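Posting this as a thread as it won't fit in one. It covers what was said at the Fendbridge town hall on 3/20/18 about the new regional marketing partnership. I took notes.

1/ The partnership joins Fendbridge with Drenimthorpe and the villages between. The aim is to get small and mid-sized employers to look at the area. Until now each town has put out its own brochure and paid for its own stand at trade shows.

2/ Membership is 500 pounds a year for a business and 2146 for a council. Parish councils can sit in on meetings for nothing but don't get a vote.

3/ For that you get a listing on the shared website, a place on the stand at two shows a year, and first sight of any enquiry that fits your site or trade. 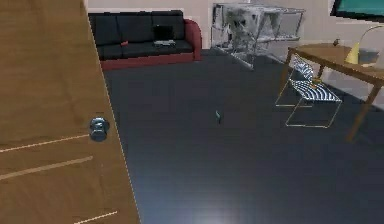
Reply from fendbridge_trader: Does first sight mean all members get the enquiry at the same time, or do the councils see it before we do? That was the trouble with the old scheme.

4/ Answering the reply – all members at the same time, by email. I asked that from the floor and the answer is in the minutes. Councils can add a note about a site but they can't hold an enquiry back.

5/ The website is being built under the name Farkia. It will list empty units, land with planning permission and serviced offices. There were 17 sites on the test version we were shown. Most were in Drenimthorpe, and a few people grumbled about that.

6/ The reason given was that Drenimthorpe sent its site details in early and Fendbridge hasn't finished checking who owns what on the old dairy land. Fair enough, but it needs doing before the site goes live in May.

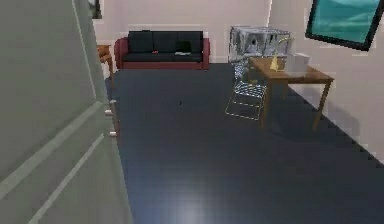
7/ Broadband came up a lot. The business park has decent speeds at the front and poor ones at the back, past the weighbridge. The partnership can't pay for cable but it can put one joint case to the county, and it plans to.

8/ There is also a training side, called Bravo. It matches firms with college leavers for paid placements. Farming and haulage firms can apply as well as offices. I'd missed that in the leaflet.

9/ Last year the two towns had 612 enquiries from businesses between them. No figure was given for how many of those led to a move. I've asked for it in writing.

10/ My own view is that it's worth joining for a year. The shows alone cost us more than the fee. I'd like to see the enquiry figures published every quarter – that isn't in the plan yet.

11/ Forms are at the library desk and the business park office. If you rent your unit, you can still join, but only the owner can list the site.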